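We use cookies to remember your display settings. Accept | Manage preferences

Filed under: Datasets / Handheld grippers / Collection rules

# Rikdale Chopsticks — data card

Maintainer: Hala Mansour
Collection rules: Bongani Hendricks, Lerato Mthembu
Last revised: 25/10/2020

## Summary

Rikdale Chopsticks is a set of two-handed demonstrations recorded in home kitchens with a pair of hand-held grippers. The task is to clear chopsticks from a table into an upright holder. The release has 2,000 episodes from 19 homes. This card sets out the rules that operators and reviewers worked to. It does not cover the training code, which lives in the Jelstead repository.

## Operator rules

1. Start with both grippers open and in view of each other.
2. Grasp one chopstick per gripper. If a jaw closes on two, release both and try again without stopping the recording.
3. Carry the chopstick clear of the other gripper. Crossing over is allowed only when the near hand cannot reach.
4. Failed grasps stay in. Do not trim them — reviewers label them at the next stage.
5. Leave the householder's tablecloth, benchtop and shelves as found. Patterned cloth is acceptable and should not be swapped for a plain colour.

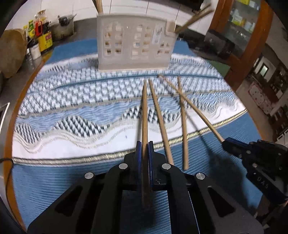
Fig. 1. One chopstick in each gripper, others still on the cloth; the white holder is at the far side of the table.

Rule 3 caused most of the disagreement in review. Under the Erraji draft, any crossing was a fault. Version 11 of the rules narrows this to contact between the gripper bodies, or between one body and a stick held by the other.

## Review

Each episode is read by two reviewers. Where they differ, Johannes Maluleke decides and the reason is recorded in `notes`. Motion blur alone is not grounds for rejection. An episode is rejected if:

- a face or a legible personal document appears at any point
- the recording stops before both grippers are open again
- either tracking stream is missing

## Known limits

All sticks are rigid and of ordinary table length. Lighting was not standardised. Left-handed operators are under-represented, and a catch-up batch of 100 episodes is planned under the Irnard label.

## Privacy and consent

Householders signed the consent form before recording and may withdraw at any time. Withdrawn episodes are removed at the next release and their IDs are not reused.

## Changes

Send proposed rule changes to Ataberk Toprak with the episode ID and the rule number.

© 2020 Rikdale Project | Contact | Back to top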